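Lizeth Londoño, minutes and sprint load: a thread on how Hurka brought a winger back from a hamstring strain.

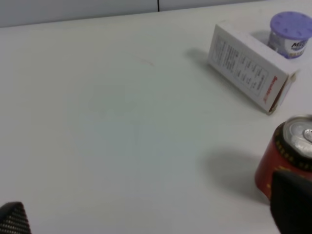
ESCOBAR, December

1/ Londoño was out for seven league matches. The injury was a strain of the left biceps femoris, picked up on a recovery run against Lulico. She has now started two in a row. The interesting part is how the minutes were staged in between.

2/ Before the injury she played wide right in a 4-3-3 and was asked to press the opposing left back all the way to the byline. That is a lot of repeat sprinting. Hurka had no like-for-like backup, so her minutes were rarely managed.

3/ Fidelina Restrepo, head of performance at the club, set a condition for return to full training: high-speed running at pre-injury weekly volume, held for two straight weeks with no next-day soreness. Strength symmetry was tested separately.

4/ Her first appearance was off the bench against Jendetti, at 2-0 up. Low-risk game state. She played on the left, where the full back behind her was staying home, and her longest run was a diagonal into the box late on.

5/ Second appearance, same side, introduced at halftime. Hurka were chasing that one and the plan got stretched. Restrepo said afterward that the staff had a sprint ceiling for the half and that Londoño finished under it.

6/ Total across the bench phase: 228 minutes over six appearances. The distribution is uneven. The third and fourth were short, both on heavy pitches, and the last one was close to a full match after an early injury to Tomoyo Hoshino.

7/ Coach Arnulfo Nina has changed the role since. The press trigger on the right now belongs to the near-side eight, and Londoño holds a line level with the ball until the second pass. Fewer sprints out of possession, more from a standing start in attack.

8/ The cost shows up behind her. In the first of the two starts, the opposing left back received facing forward several times before halftime, and Hurka's right back had to step out with no cover inside. Nina moved the holding midfielder across after the break and that mostly closed it.

9/ The benefit is on transitions. When Hurka win the ball centrally she is already high and wide, and the first pass can go past the full back instead of into feet. The second goal in the last match came this way: Hoshino to Londoño, cutback, Brayan Cuervo's summer recruit finishing at the near post.

10/ Correction to 9, for people asking. Cuervo is the sporting director. The finisher was the new nine, signed from Lulico's reserve side.

11/ On set pieces she has not gone back to corners. Nina wants her on the halfway line as the recovery runner, which seems odd for a player coming off a hamstring injury – I would expect that to change if they sign a left-footed taker.

12/ Next is the cup tie, away, evening kickoff. Restrepo would not commit to a third start. My guess is an hour and then Hoshino moving out wide, with the press going back to the old shape once Londoño is off.

13/ I'll add the sprint counts from the cup tie to this thread when I have them.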